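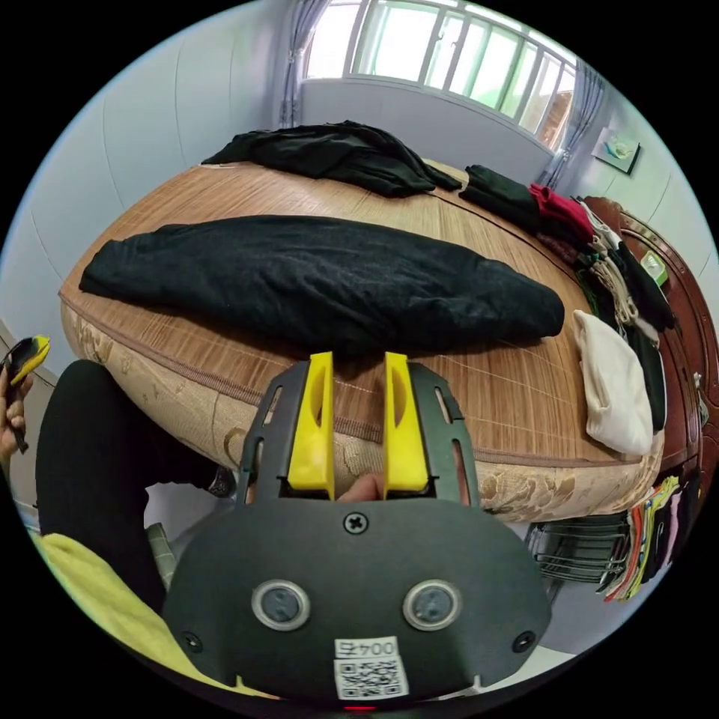

The next-grasp head works, and it works best on the clothes I had pretty much given up on! For anyone who missed the earlier round: we train the folding policy as usual on hand-held gripper demos, but we add a small extra output that has to guess, from the wrist view alone, where on the cloth the fingers are going to close next. The target comes for free, because we know from the finger width when a grasp happened, and we can carry that point back through the earlier frames of the same approach. My worry all along was black fabric, where there's so little shading to go on. Look at the long black garment lying across the striped mat, right in front of the yellow fingers. You or I see a strip of cloth with two ends. The old policy saw a dark shape and went for the middle of it nearly every time. With the extra head on, it goes for an end.

Mechthild, your message (I've left it whole at the bottom) had three questions in it and I want to take them in order, since the second one changed what we did.

First, the numbers. Same Stonness policy code both times, same 500 demos, same training length, same arm. The test was dark garments only, one garment per trial, started in a heap or in a loose roll. A trial counts as done if the garment ends up folded into a shape that would go on a shelf, and the person judging doesn't know which policy ran. Without the extra head, seven out of 35 were done. With it, all but seven were done. I ran the whole thing again the next morning with a fresh training seed, fully expecting it to fall apart, and it came out close enough that I stopped worrying about luck. On light and patterned clothes there's hardly any difference, by the way. The old policy was already decent there.

Second, the question of whether the policy was just learning the background. This was a really good catch and I'm embarrassed we hadn't checked. A lot of our home demos are recorded on beds, and bed covers are strongly patterned: stripes, checks, flowers. If the cloth is black and the mat underneath has clear lines running across it, the network can learn "grasp where the stripes stop" and look very clever without knowing a thing about clothes. So I took the trained model to the Gokau apartment, which has a plain gray sheet on the bed, and tried it there. It got worse! Not back to the old level, but clearly worse, and it got worse in just the way you predicted, with the guessed point sliding off the cloth onto the sheet.

The fix was simple. During training we now swap the background texture in the early part of each approach, before the fingers are near the cloth, and leave the last part alone. Swapping it all the way through hurt, I think since the masks get sloppy once the fingers start pushing the fabric around. After the fix, the plain sheet and the striped mat behave alike as far as I can tell by watching. I haven't done a proper blind count on the plain sheet yet, so please don't quote me on that part.

Third, clutter. You asked if other clothes on the bed pull the guess away from the one being folded. They do, a bit. Neat stacks don't seem to bother it, but a second crumpled dark item farther back on the bed does. In the early frames the predicted point sometimes flickers between the near garment and the far one, then settles once the gripper tips down. I kind of love watching this happen in the overlay, because you can see it make up its mind. When it settles late, though, the approach is jerky and the first grasp comes up with nothing in it. Adding a short memory of the last few guesses smooths it out. I haven't tuned that at all.

Some smaller things, in no order:

The extra head only needs the garment's own approach to make its label, so old recordings can be relabeled without anyone touching them. I relabeled the whole Skokorau set overnight and the script only choked on recordings where the finger width had dropped out.

Labels carried too far back in time are harmful. When the gripper is still up high and moving sideways, the person hasn't always picked a spot yet, and asking the network to know it anyway makes it mushy. I cut at 2 seconds before contact. Longer was worse, shorter was a little worse.

Regrasps need care. If somebody closes, lets go and closes again a finger's width over, you want the second point as the label and not the first. My first version had that wrong and I lost most of a week in March to it.

Thin straps are still bad. I don't have a good idea there. If anyone does, I'm all ears.

The thing I'd most like now is for somebody with a different arm to try it. The Ekanayake branch of Stonness has the head behind a single switch, turned off by default, and the relabeling script is in the same folder. It'll run on any recordings that have finger width and camera pose. If you have dark clothes and a plain sheet, even better, please tell me what you get, good or bad!

More once the plain sheet trials are done.

Jo

----- Original Message -----
From: Mechthild Eberhard
Subject: Re: [folding] extra head for grasp points?

Hi Jo, hi all,

I like this idea a lot and would like to see it on more than a handful of trials. A few things I'd want to know before we try it over here:

1. What is the count on dark garments with and without the head, everything else kept the same? The clips look great, but clips always do.

2. How do you know it isn't reading the bed cover? We had a towel policy last year that was wonderful on one striped blanket and hopeless on every other surface. I would try a plain sheet first. My guess is that the point will drift off the cloth.

3. What happens with other clothes lying around? Our recordings are tidy and real bedrooms are not.

If the answer to 2 is bad, I still think the head is worth keeping. It gives you something to look at when the policy fails, and at the moment we have nothing at all.

Best,
Mechthild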